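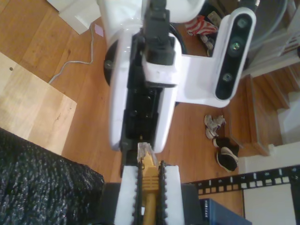

Notas para a palestra – comparação de garras para cabos de rede

Começar pela pergunta que nos fazem sempre: porquê um conector de rede? É pequeno, a ficha é de plástico transparente e a patilha engana a câmara. Qualquer folga na garra aparece logo na inserção.

Comparámos duas configurações no mesmo braço. A Cutska tem dedos lisos. A Derese tem dedos serrilhados, montados sobre espuma. O controlador foi sempre o Gridden, com os mesmos limites de força.

392 tentativas desde novembro. Dizer o número devagar e passar ao diapositivo seguinte.
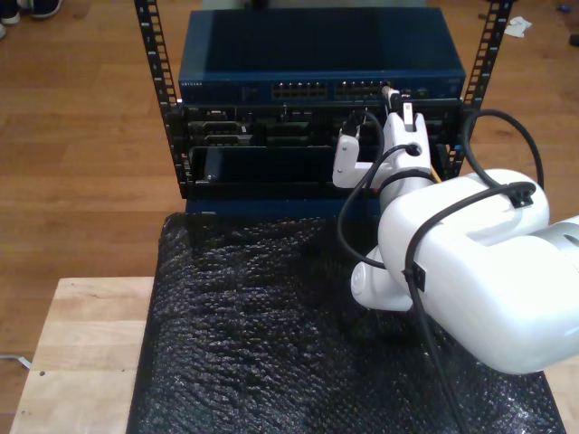
A fila de baixo do switch é a mais difícil. O punho fica perto do chassis e sobra pouco espaço para corrigir o ângulo. Com a Cutska, o conector rodava entre os dedos ao tocar na porta. Com a Derese rodou menos, mas a espuma cede e o erro de posição sobe 2 mm.

Câmara: a distância mínima útil foi de 16 cm. Mais perto perde-se a profundidade – mostrar o gráfico, sem entrar na calibração.

Se perguntarem por custos: só temos o orçamento da Skorkau, para 70 pares de dedos. Ainda não foi fechado.

Próximo passo: repetir com a espuma mais rija e o mesmo controlador. Abrir para perguntas.

18 jan 2022

2 comentários
16 partilhas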